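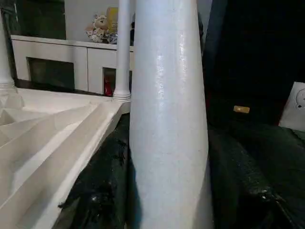

The Sarkura is a plastic shelving unit that goes together without screws. We paid £34 each for two of them in December, for the costume store at the hall, and they have been in use for four months. This is a review of how they have done with shoes, hats, boxes of gloves and the other small things that never hang properly on a rail.

Our old shelves were timber, put up long before most of us joined, and the bottom boards had gone soft. The store has an outside wall and gets damp in winter. Anything made of chipboard swells in there. We had a Wainwright metal unit for a while and it took a lot of weight, but rust came through the paint on the feet and marked a box of white collars. Plastic seemed worth trying.

## Putting it together

The instructions are one folded sheet with drawings and no words. The drawings are small but they are in the right order. The poles push into sockets in the shelves, and they need a firm push. If a pole goes in at an angle it feels tight before it is home, and you then find the whole unit rocks. Pull it out and start that corner again.

It is easier to work on a table than on the floor. Put a cloth down first, as the plastic scuffs. Once the lower part is joined you can lay the unit down and check that each joint is closed before standing it up.
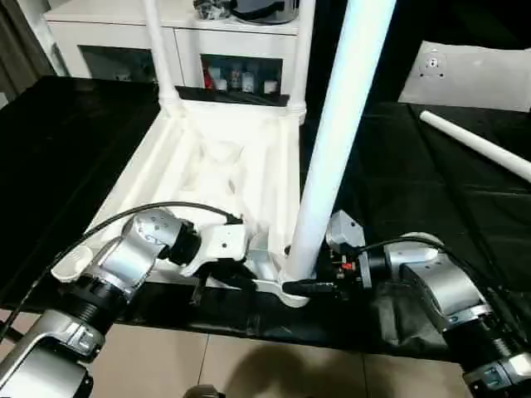 *White plastic shelving on its back, with black cloth over the table.*

Allow an evening if you are doing more than one and clearing the old shelves out as well. You don't need tools, though a rubber mallet helps with the last bit of each pole. Don't use an ordinary hammer.

## In use

Shoes are fine on it. So are hats in boxes, folded shawls and the tubs of buttons. I would not put bolts of cloth on the upper shelves. We tried it with the curtain velvet and the shelf bowed in the middle within a week. It went back flat when the velvet came off, but I moved the velvet to the bottom and left it there.

The surface wipes clean with a damp cloth. Face powder comes off easily, boot polish less so. Labels stick well, and peel off again without leaving much behind.

The unit is light, so it will tip if someone pulls at a high shelf. There is no wall fixing in the box. We tied ours to the old batten with cord, and Ieva Pētersons has asked that nobody unties it to get at the socket behind.

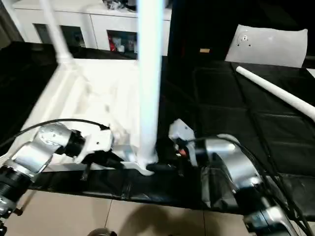

**Gestanach Players | Wardrobe Department**

## Compared with the others

The Wainwright is stronger and I would still choose it for a dry room. The Sellau is the other plastic one we looked at. Its shelves are open slats, good for airing shoes but no use for small items, and gloves hang down through the gaps. The Sarkura suits us better for that reason alone.

Delivery was slow and one carton had a split corner, but the parts inside were sound. Spare poles can be ordered separately. Spare shelves can't, so keep heavy feet off them - they are not a step, and there is a proper step behind the door.

## Would we buy it again?

Yes, for light things in a damp room. If you mostly store fabric or books, spend more and get metal.

If you are borrowing from the store, please put shoes back in pairs with the size label facing out. The glove boxes now live beside the hats.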